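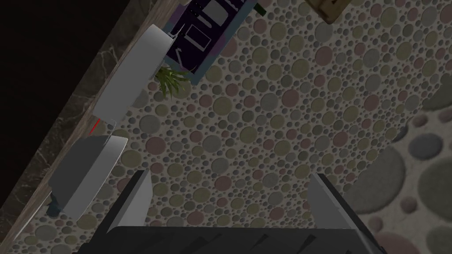 Does resting sourdough starter in the fridge for 4 days change how sour the loaf is?
A little, going by what came out of the oven, and far less than the Hullalau booklet claims.

August 8, 2024

Third go at the cold rest. The booklet promises a "deep, rounded tang" and gives no method I'd call a method. No flour type, no fridge temperature, no word on how often the starter was fed beforehand. I used the Bosby white flour because the sack was open. Dough weight 2,000 g, split evenly into two loaves, salt as usual.

Loaf A from the cold starter, loaf B from the jar on the bench. A was slower to rise, no surprise there. Leire Miranda tasted both blind and picked A as the sourer one, then changed her mind after a glass of water. I wouldn't hang much on that.
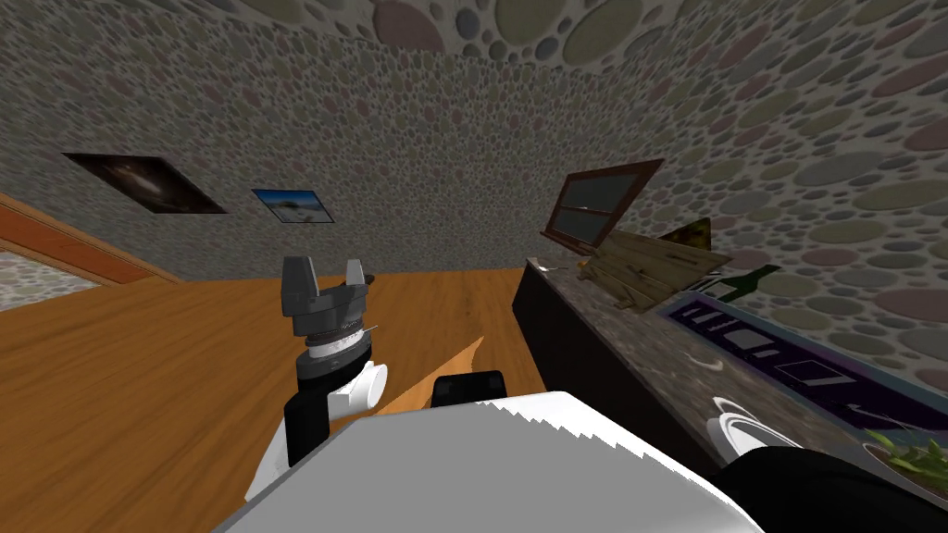

Pebble-pattern wall, wood floor, two framed pictures.

pH strips are no help at this range. The colour falls between two squares on the card and you see whichever one you were hoping for. Derkach swears by his meter, but he last calibrated it in autumn and gets huffy if asked. Will borrow it anyway and check it against fresh buffer first.
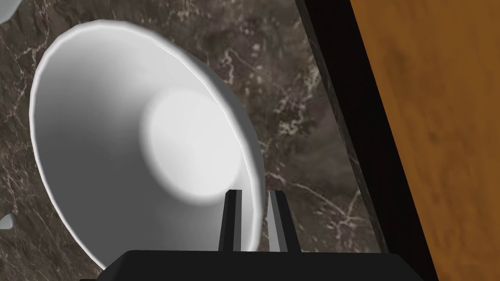 Crumb was tighter in A, mostly near the base. Could be the cold starter, could be that I shaped it second and was getting impatient. Baked together at the same setting, swapped shelves halfway. Loaf A weighed 293 g less than I'd written down for B, which can't be right – suspect I left the tin on the scale for B. Struck both weights out.

Sarko's notes say to hold back 50 g of starter and feed it with rye. Fine, but that changes two things at once and then we're back to guessing.
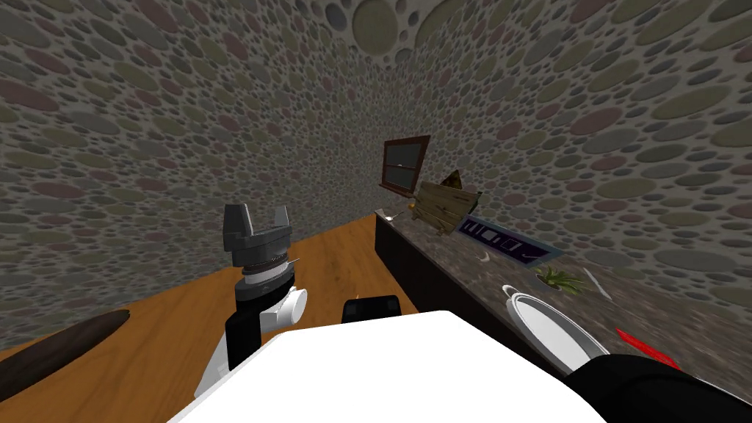

Next round: same flour, same tins, shape A first. Leire to label the slices and not tell me. If there's still no clear difference by September I'm going back to the bench jar and giving up the fridge shelf.

Still to do: buffer sachets, new scale battery, find the lid for the small jar.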